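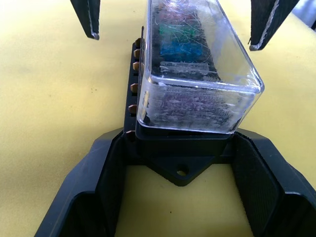

Levlow twelve-volt wiring kit, one season in the trailer

3,268 shares 162 comments

Search the site... Go

Quick one because we leave Friday and I still haven't packed the kitchen bin. But I keep getting asked about the wiring kit so let's get it down.

Short version: good kit, bad instructions, buy better crimps. Long version follows.

The trailer is a Villca, the small one with the side door and the galley at the back. Came to us with wiring by several previous owners, none of whom liked labels. Red wire to a light. Red wire from the light to another red wire, twisted, taped, tape gone gooey. A water pump running off the same feed as the reading lamp, so every time somebody washed a cup you lost your page. I lived with that for longer than I should of. Then the fan quit on the hottest night of the trip and I ripped the lot out.

The Levlow kit cost me $162 on sale. For that you get a fuse block with a clear cover, a ground bus, a main breaker, a battery cutoff switch, a bag of blade fuses in the usual colors, two spools of wire, a bag of ring and spade connectors, some loom, some zip ties and a folded sheet of paper that calls itself a guide. No battery. No panel. No tools. Says so on the box, in small type, so don't come crying.

What's good

The fuse block. Easily the best thing in the bag. Screws bite, the terminals don't spin when you lean on them, and there's a proper gap between each one so you can get a fat ring connector on without it touching its neighbor. I've used cheap ones where the studs were so close you had to trim the insulation at an angle. Not here.

Wire is decent too. Fine strands, bends round corners, strips clean. I ran the pump feed behind the cabinet and down through the old gas locker hole with hardly any swearing. Spools are shorter than you want if your battery lives up front and the galley is at the back, which on a Villca it is. I ran out on the last run, the rear light, naturally, at nine at night. Measure first. Measure the actual route, up the wall and over the door and back down, and then add some.

Cutoff switch is chunky. Key comes out so you can take it in the house with you. Kids can't mess with it. Turns with a real clunk.

Breaker does what a breaker does. Haven't tripped it in anger. Tripped it on purpose with the test button and it popped and reset fine.

What's not so good

The cover on the fuse block. Clips on tight, good, but it's soft plastic and it scuffs from being put down on a bench. I had mine on and off a dozen times in the first weekend and it already looked like it'd been through a dishwasher with a fork. Purely cosmetic. You only need it to keep stray screwdrivers off the live bits. But if you're the type that wants to show the wiring off through a window in the cabinet, buy a spare or leave the film on till the end.

Labels. There's a sticker sheet with little pictures on. Lamp, fan, pump, something that could be a fridge or a filing cabinet. No blank ones! Who has exactly those circuits. I used masking tape and a marker, then clear tape over that, and it's held up all summer.

The crimp connectors. Don't. I did the first lot with what came in the bag and three pulled straight off with a light tug. Thin barrels. Put them in the drawer for Christmas lights and get heat shrink ones from an auto parts place.

The guide. Where do I start. One diagram for the whole thing, battery drawn bigger than the trailer, and the ground side just stops at an arrow. It tells you to "select fuse per load" and then doesn't say how. If you've never done this before that is the one thing you needed to know. So, fast: the fuse is there to protect the wire. Look up what the wire can carry, pick a fuse under that and over what the thing draws. Done. That would have fit on the sheet, they had room, there's a whole panel of it given over to the warranty in four languages.

Tools

You need a real crimper. I used the Brandov ratchet one, borrowed first and then bought. It won't let go until the crimp is finished which is annoying for about five crimps and after that you wonder how you ever used the squeezy kind. Handles are a bit wide for small hands, my wrist was sore after the galley runs. Still would buy again.

Also a stripper, a cheap meter, a heat gun or a steady hand with a lighter, a step bit if you're going through the wall anywhere. And a headlamp. The inside of a trailer cabinet is darker than any place on earth.

How it went in

Took two weekends. Should of been one. First weekend was mostly pulling out old stuff and finding out where it went. Take photos before you cut anything. I did, then cut, then found I'd photographed the same corner over and over and missed the pump.

Order I did it in, if it helps. Battery disconnected and OUT of the trailer. Fuse block and ground bus screwed down to a bit of board on the bench, board wired up as far as it'll go, then the whole board goes into the cabinet in one piece. So much easier than working upside down with your head under the sink. All the circuit wires pulled in and left long with tape flags on the end. Then cut to length and crimp. Cutoff switch next. Battery last, with the main fuse pulled, and touch nothing with a ring on your finger.

Leave the main breaker where you can reach it from the door. Mine's behind the seat cushion and I already regret it.
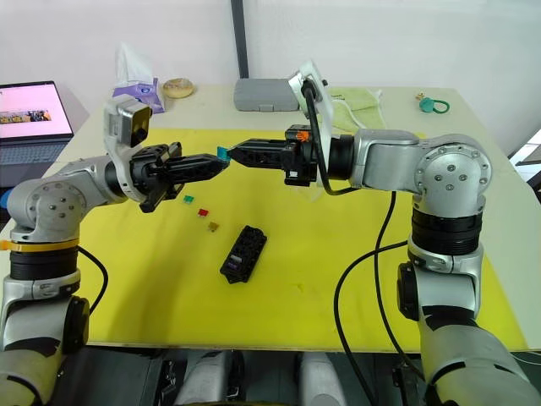

One reader emailed to say that the board trick falls apart on older Villcas, as the cabinet opening is narrower than the space behind it, and that the better plan is to mount the ground bus separately and run it in first. Fair. Mine's the wider door and I didn't check. Get a tape on the opening before you cut your board. Same email said to put a loop of slack behind the block so you can pull it forward later, and yes, do that, I didn't and I'm sorry already.

Solar

Kit says it'll handle up to 200 watts of panel through the auxiliary post. I only have the one folding panel and it sits out on the grass, so can't tell you about the top end. With mine it's been fine. The post is on the side of the block and the nut is a different size to all the others for no reason I can find. Keep a second wrench in the drawer.

You still need a charge controller. Not in the kit. A lot of folks in the comments last time thought the breaker did that job and no. Please no.

Inverter

Don't run it through the block. I have a little 300 watt one for the laptop and the toothbrush charger, and it goes direct to the battery with its own fuse, short fat cable, thats it. The guide kind of hints you can hang it off the block if you use the biggest fuse in the bag. I wouldn't. Even a small inverter pulls a lot on the twelve-volt side and the block isn't made for it.

A season on

Used it from spring into October. Rough roads, a lot of rain, one river campsite near Pesent where the whole trailer was damp for days and the bread went green. No corrosion on the block that I can see. One loose screw on the ground bus after the gravel stretch, found it when the fan started going slow and fast like it was thinking about something. Quarter turn, fixed. So now I go round all of them with a screwdriver before each trip, takes as long as the kettle does.

Fuses blown: one. My own fault, dropped the pump connector on the frame while it was live. Fuse went, wire was fine, pump was fine. Swapped it in the dark by color. Job done.

Pump and reading lamp are now on different circuits and I finished a whole book.

Would I buy it again

At sale price, yes. At full price I'd buy the block and the switch on their own and get the wire by the foot, you'd come out about even and have the lengths you need. If you've never wired anything get somebody to look it over before you hook up the battery. Not the guide. The guide is for lighting the campfire.

Four out of five. Loses one for the crimps and the labels. The Villca's getting new curtains next so don't expect anything electrical from me for a bit.

Right. Bin.

Share this Print Email

Comments (showing newest)

galleyslave
Same experience with the connectors, whole bag went in the trash. Block is great though. Did you use the grommets that came with it or get your own? Mine split when I pushed the loom through.

Reply from the author
No grommets in mine! Check your box is the same version. I used rubber ones from the hardware store.

mudflap_west
You skipped the part about fusing close to the battery. Main fuse should be as near the positive post as you can get it, otherwise that whole length of cable has no protection.

Reply from the author
Yep, you're right, should be in there. Mine is right next to the post. Will add it when I'm back.

Guest
Does the key for the cutoff switch come with a spare? Lost one down a storm drain on my old setup and had to hot wire my own camper like a thief.

tinroof
Two in my box. Keep one in the tow car.

slowlane
I'd disagree on buying wire by the foot, our local place charges crazy money for the thick stuff. Kit worked out cheaper for us even with an extra spool. Battery is under the dinette though so the runs are short. Enjoy the trip.

Load more comments

Search the site... Go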